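What the Robot Did All Afternoon: Our Trip to the Dutine Open Day

by Soledad Pennington

If you have ever been told to clear the table, you already know that it is the least exciting job in the world. So you may wonder why 56 kids and a good number of grown-ups squeezed into the Oyelaran building on November 5, 2018, to look at a robot doing things at one.

I wondered too, on the bus. Then I got a seat near the front and missed my own snack break, which should tell you something.

First, the bad news

The robot does not walk. It has no face. It will not say "greetings, humans," even if you say it first (a boy called out "greetings, robot" more than once, and got nothing).

The Dutine people build robot arms, and an arm is just what it sounds like: a shoulder, an elbow and a wrist, with a gripper where your hand would be. The gripper has two fingers. You have ten if you count thumbs, so you are already winning.

The other thing to know is that what we watched was a simulation. That means the arms, the table and even the floor were drawn by a computer, a bit like in a video game. The computer also works out how heavy things are and what happens when they bump. Dutine calls its practice world Ustix. A real arm that smacks into a real table costs a lot of money and makes a terrible noise. In Ustix, you press a button and start over. 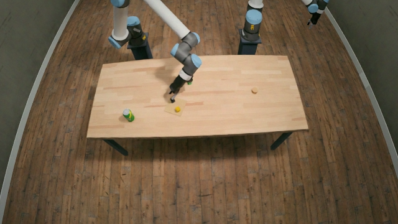 Our guide was Sunita Crenshaw, and her job is to think up chores for robots. She has thought up 187 of them so far. Most are the kind of thing you could do while watching TV: put the block on the paper, move the can, pick up the small thing and put it down somewhere else.

Why so dull? Try this at home. Pick up a grape, but pay attention to everything you do. You look for the grape. You work out how far away it is. Your hand opens before it gets there, and it opens to about the size of a grape, not the size of a watermelon. Then you squeeze hard enough to hold it and gently enough to keep it a grape. You did all that in a second and nobody clapped.

A robot has to be taught every bit of it. When it has learned the grape, it still doesn't know about the spoon.

How does it know where things are?

It uses cameras, but a camera only gives it a picture, and a picture is just a huge pile of tiny colored dots. The robot has to figure out which dots are a block and which dots are table. Yellow on pale wood is fairly easy. Tan paper on tan wood is mean, and Ms. Crenshaw admitted she did that on purpose.

It also helps to have more than one view. Looking down on a table from high up is good for seeing where everything is, but bad for seeing what is hiding behind the arm. So you can add a camera that looks past the gripper. Some cameras have a very wide lens, called a fisheye, that squashes a whole lot of room into one circle. Straight things come out bendy. Floors look like basketballs.

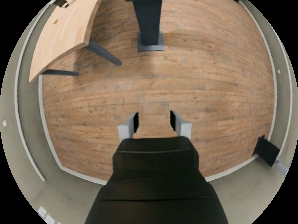
You might think bendy pictures would confuse a robot. They confused me, and I have been looking at floors my whole life. But the robot has never seen any other kind of floor, so it has nothing to be upset about. If the bend is always the same, the computer can learn to allow for it.

Some words to show off with

Gripper: the part that grabs. Some have suction cups, some have fingers.

Joint: any place where the arm bends or turns. Your elbow is one. So is your knee, but please don't pick up blocks with that.

Simulation: a pretend version of something, made by a computer that takes it very seriously.

Trial: one try at a job. A robot might need 3,000 of these before anyone trusts it with a drink can.

Guess the move

For the last part of the visit we played a game called Grirkeck. I asked what the name meant and was told that it was late and somebody needed a name.

You look at the table while the robot is between jobs and guess what it will go for next. Write your guess down before the arm moves, so you can't cheat. The hard part is that an arm near an object may be on its way to it, on its way from it, or just passing through. My best score was 19, and I would like it known that I beat my teacher.

You can play with these clues:

1. Look at the fingers. Are they wide open, or is something between them?

2. Look at what is underneath. Is the gripper over an object, or over bare wood?

3. Look at what is left on the table, and ask which things the arm could reach without knocking anything over.
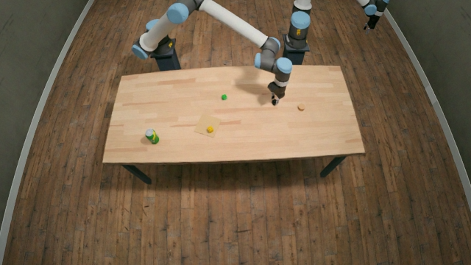

Questions we asked Ms. Crenshaw

Does the robot get bored?
No. She does, though. She keeps a crossword in her desk.

Why two arms?
Some jobs need two. Try opening a jar with one hand and you will see. When a job only needs one, the other arm can stay out of the way.

Could it do my homework?
It could probably pick your homework up. It could put it down again in a different place. After that you are on your own.

When can we come back?
There is another open day in December. Bring a pencil for Grirkeck, and sit near the front if you can get there before I do.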